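Do open kitchens sell houses? Notes for the Tarness talk, afternoon slot
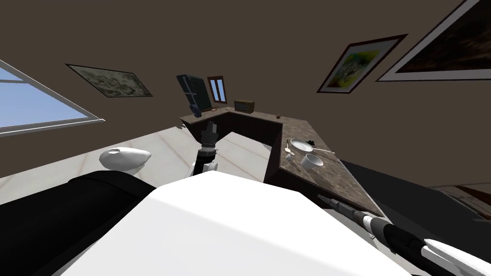
Start with the claim everyone in the room has heard: knock through the kitchen wall and the house sells faster and for more. Ask for hands. Who has told a client this? Who has seen a number behind it? Wait a bit before going on.

My position: I don't know that it's false. I know that I've gone looking for the evidence and found very little I'd put my own money on.

Slide 2. The Nuvham survey. This is the one that gets quoted in the brochures. 633 homeowners, all of whom had already paid for the work. They were asked if they were glad they did it. Most said yes. Well, so would I, after three months of eating dinner off a board in the hallway. Being glad is fine. It tells us nothing about price.

(Don't get dragged into the question wording here. Offer to send it afterward.)

Slide 3. Listings. The Vallska listings do show open-plan places going for more. They are also newer, bigger and closer to the station. Once you compare like with like in the same few streets, the gap shrinks to something I can't tell apart from noise. Somebody will say the sample is too small. Agree with them. It's too small for the brochure as well.

Slide 4. What gets left out of the sums:
Steel beam and the engineer's visit
Moving the radiator
Noise. Ask anyone with a dishwasher and a TV in the same room
Cooking smells in the couch
The lost wall, meaning lost cabinets

Cuevas story if there's time. Two houses on one street, same builder, same layout. One opened up, one left alone with a fresh coat of paint. The closed one sold first. Say clearly that two houses prove nothing, then ask why we accept the same kind of story when it goes the other way.

Slide 5. What I'd tell a client. If you want the room for yourself and plan to stay, go ahead and enjoy it. If the only reason is resale, get a local agent to put a figure in writing before the wall comes down. Watch how many will.

Questions. Likely first one: "But buyers keep asking for it." They ask for pantries too. Keep answers short, we lose the room at 4.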